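普利克斯的夹子:在别人家里教机器人收拾东西

星期一上午,达莉娅·法鲁克提着两只硬壳箱上到四楼。箱子里是四把手持夹爪、一台笔记本电脑和一包备用的指垫。她按门铃,换鞋套,跟住户确认今天能用哪几个房间,然后把夹爪一把一把拿出来,擦镜头,查电量。这套动作她一周要做五遍。

法鲁克在格雷斯特维尔的Prullix公司工作,职位名称是现场采集负责人。公司不造机器人,做的是机器人要学的材料:由人握着夹爪,在真实的住处里把一件件家务做出来,把过程记下来,交给客户去训练机械臂。去年冬天到现在,她的小组进过96户人家,录得最多的任务是整理箱子和抽屉。

“我们以前在公司里搭过一个样板间。”她说,“沙发是新的,抽屉里放三样东西,都是我们自己买的。录了两个月,客户拿去训练,机械臂在样板间里干得很好,换一个房间就不会了。”

教机器人做事,眼下常见的有几种办法。一种是拖着机械臂走,人的手直接扶在关节上,把动作带一遍,臂把轨迹记住。工厂里的焊接和码垛用这个办法已经很多年。另一种是遥操作,人坐在一旁操纵一套主臂,或者戴着头显握着手柄,从臂跟着动。第三种就是Prullix现在主要用的手持夹爪:把机械臂末端的那只“手”单独做出来,装上把手和相机,由人拿着去干活。机械臂本身不用到场。

三种办法各有用处。塔玛拉·鲁苏管训练,她在公司里三种都用过。拖动示教的数据最干净,动作和臂完全对得上,可是一条臂重几十斤,搬进居民楼要两个人,架好、标定,半天就过去了。遥操作能做细活,不过操作的人隔着一层,感觉不到夹住没有,只能看,速度慢,一上午录不了多少条。手持夹爪轻,拿起来就能录,一个熟练的人一天可以做173条左右手配合的示范。代价是后面的麻烦多:相机在动,手在抖,轨迹要从画面里算出来,算不准的就得扔。

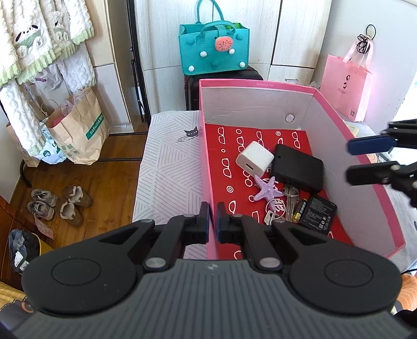
“扔”在这家公司是一件很具体的事。每天晚上,当天的录像传回来,先由程序筛一遍,轨迹断掉的、手指没有张到位的、画面里夹爪被挡住太久的,都打上标记。第二天由人来看。伊丽娜·帕讷是看录像的人之一,她的桌上有一张手写的单子,列着这个月退回去的原因。排在第一位的是“太快”。

“人收拾东西很快,手伸进去,抓起来,放下,不到一秒。”帕讷说,“机械臂跟不上这个速度,相机也糊了。所以新来的人头一个星期都在学慢。”

排在第二位的是“犹豫”。夹爪伸到一个物件上面,停住,退回来,换一个角度再去。人做这种事很自然,自己都察觉不到,学习的程序却会把停顿和后退一起学走。早期训练出来的一版模型就有这个毛病,机械臂到了物件上方总要往后缩一下再下去。鲁苏查了一个多星期,最后发现有一位操作员习惯这样做,他录的数据占了那一批的三分之一。

后来他们改了规矩。同一个任务至少由三个人来录,每个人录的比例有上限。开始之前先想好次序,先拿哪件,从哪一边下手,想好了再按记录键。中途想改主意,就停下来重录。

物件怎么摆,也有讲究。样板间时期,他们按图纸摆放,间距均匀,方向一致。现在到了别人家,基本原则是少动。住户的东西在哪里就在哪里,只把贵重的、带个人信息的和易碎的收走。要整理的那一小堆,由操作员随手放进箱子,放完不再调整。有些压在一起,有些靠着箱壁,这些都留着。

小件最难。法鲁克说,客户最初的清单上写的是杯子、碗、毛巾、遥控器,全是一只手能握住的大小。真正进了门,箱子里和抽屉里多半是钥匙、电池、充电头这一类东西。钥匙串是公认的麻烦,夹住一把,其余的往下坠,提起来的时候会晃。单节的电池会滚。扁平的东西贴着箱底,手指插不进去,只能先推到箱壁边上,让它翘起一条边来再夹。

最后这个动作,程序自己很难想出来,人却一下子就会。马蒂斯·阿尔诺给夹爪做机械设计,他专门去现场看过几次。第一代夹爪的指尖厚,夹杯子没有问题,遇到扁的东西,大家只能放弃。他回去把指尖磨薄,又试了几种软硬不同的指垫。太软的垫子抓得牢,松不开,小东西会粘在上面一块儿走;太硬的,圆的夹不住。现在用的一种介于两者之间,大约两个星期换一次。

“操作员会骗你。”阿尔诺说,“工具不好用,他们会想办法用手腕去补,补得很漂亮,你看录像觉得没有问题。可是机械臂没有那样的手腕。”所以他在把手上加了限位,超过机械臂能转到的角度,就会有一声提示。装上以后的头几天,屋里叫个不停,有住户过来问是不是烟雾报警器坏了。

两只手一起录,比一只手难得多。单手的时候,人会把另一只手闲着,或者下意识地伸过去扶箱子,这样的录像不能用。双手各拿一把夹爪,就得让两边分工:一边拨开,一边去夹;一边压住箱沿,一边往外提。两把夹爪的时钟要对齐,差几十毫秒,在递东西的时候就会表现为一只手已经松开,另一只手还没有接到。为了对时钟,每次开录前,操作员要把两把夹爪举到同一块标定板前面,同时开合三次。

雷卢·科斯塔凯是组里年纪最大的操作员,来这里以前在派瓦修了二十多年钟表。他录的数据退回率最低。问他有什么办法,他想了想,说没什么办法,就是腰要坐稳。他录箱子时总是找一张矮凳,把两只手肘抬到跟箱沿差不多高,这样往里伸的时候前臂不用往下折。组里的年轻人喜欢站着弯腰录,录到下午,手就开始抖。科斯塔凯每录二十分钟歇一次,在本子上记两笔,主要是记哪件东西难夹,用了什么角度。他的本子后来被鲁苏借去复印,成了新人培训材料的一部分。

住户是通过一个叫Zuncombe的平台找来的。这个平台原本做家政预约,去年开始替几家公司联系愿意出借房间的家庭,按半天付钱。签约之前,法鲁克会打一次电话,把要拍什么、不拍什么讲清楚。录像里如果出现人脸、证件、信件上的地址,要在交付之前处理掉,处理不了的就整段删除。住户可以在一个月之内要求撤回,不用说明理由。到目前为止有四户撤回过。

鲁苏对撤回没有意见,只是希望早一点知道。一段数据混进训练以后再拿出来,模型就要重新训一遍。她现在的做法是把新数据先放一个月,期满了才用。客户起初嫌慢,后来也接受了。

数据够不够,是客户问得最多的问题。整理箱子这一项任务,Prullix给出的起步数是900条合格示范,来自不少于三十户人家。鲁苏说,这个数是试出来的,没有什么道理可讲。再少,机械臂换个箱子就不认得;再多,成功率还会涨,涨得很慢,不如去录别的任务。她更看重户数。同样多的条数,从十户人家录来和从三十户人家录来,效果差得很远。箱子的颜色、深浅、光从哪边来、旁边堆着什么,这些都算在里面。

手持夹爪录来的数据,最后还是要在真的机械臂上验证。公司后面有一间不大的测试室,摆着两条臂,装着和手持夹爪一样的指尖。每个星期有两天,测试员把从外面带回来的箱子换着放上去,让臂自己来收拾。夹起、移动、放下,一项一项打分。失败的原因再写回给采集组,下个星期照着补录。上个月补得最多的是靠近箱壁的物件,臂总是怕碰壁,离得太远就闭合手指,夹个空。补录的时候,操作员被要求故意贴着箱壁走,指背擦到也没有关系。

遥操作在这一步又派上了用场。臂在测试中卡住,测试员不会立刻叫停,先接管过来,用主臂把它带出困境,再交还给程序。接管的这一小段也会存下来。帕讷认为,这种数据一条顶得上普通的好几条,因为它记录的正好是机器不会的地方。阿尔诺不太同意,他觉得接管的人常常着急,动作做得粗,应该另外再筛。两个人为此在周会上争过几次,目前的办法是全部留下,单独存放,用多少由鲁苏决定。

法鲁克这边,操心的事情要琐碎一些。楼道里停不停得了推车,住户家里有没有猫,下午的太阳会不会直射到桌面上,都要事先问好。夹爪的电池只能撑两个多小时,中午必须充一次。她养成了一个习惯,进门先找插座。

当天在四楼,他们从九点半录到下午三点,中间吃了一顿自带的三明治。录完以后,箱子里的东西照原样放回去,凳子归位,地上的胶带揭掉。科斯塔凯把夹爪的指垫取下来看了看,左边那片已经有些起毛,他换了新的,旧的装进一个小袋,写上日期,带回去给阿尔诺。下一户在城北,约的是早上八点。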